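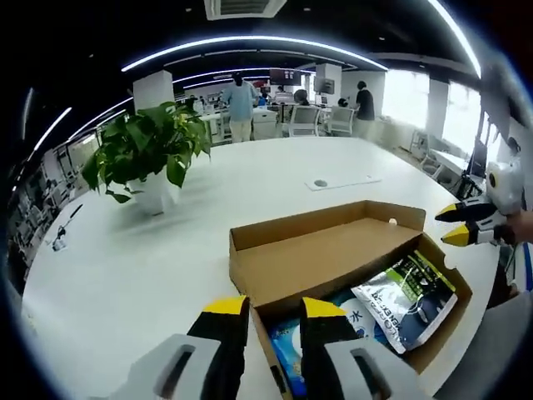
How do you keep snacks from getting crushed when you mail a box overseas? Pack everything snug enough that nothing slides when you tilt the box, and put the heavy, flat things on the bottom.

Home Forums Swaps Members Log in

Search this forum Go

Snack swap, fall round: packing tips and questions

larkholm_lou
That question comes up every round, so I put my answer at the top. This is my favorite time of year! We sent out 300 boxes in the spring and I still think about the plum candy I got. Sign-ups close in September, so start shopping now.

A few things I've learned the hard way — chips are fine if you leave the air in the bag, chocolate is a gamble before the weather cools off, and anything in glass goes in two layers of socks. (New socks, please. They count as a gift.)

crumbs776
I have to disagree on the chips. The air takes up half the box and you pay for that space. I poke a pinhole, squeeze the bag flat and tape it. My partner gets more food that way.

VittoriaC
Your partner gets more crumbs that way, lol. I got a bag like that last year and ate it with a spoon. Still good, though!
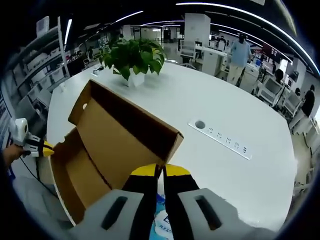 Anyway, my own rule is four big items and then fill every gap with small stuff: single candies, tea bags, soup packets. The small things are what people write back about. I once tucked in a stack of Martinelli wafers as filler and my partner in Fleltwood asked for them by name the next round.

crumbs776
Okay, the spoon made me laugh. But I'm still a flat bag person.

Corrado Lo Presti
First-timer, so excited for this. Do I have to list every single thing on the customs form or can I just write "snacks"?

larkholm_lou
Welcome!! List them. "Snacks" got one of mine held for weeks. I write the kind of food, how many and the weight, and I do it while I'm packing so I don't have to open the box again. Check the rules for your partner's country too, meat jerky is a no in a lot of places.

VittoriaC
And leave the price stickers on the stuff you bought for yourself, not on the gifts. I've mixed those up.

Corrado Lo Presti
Great, thank you both. I'm going with the air left in — sorry crumbs. Is seaweed too risky for somebody I've never met?

crumbs776
Send the seaweed. Two packs.

Last updated: July 30, 2024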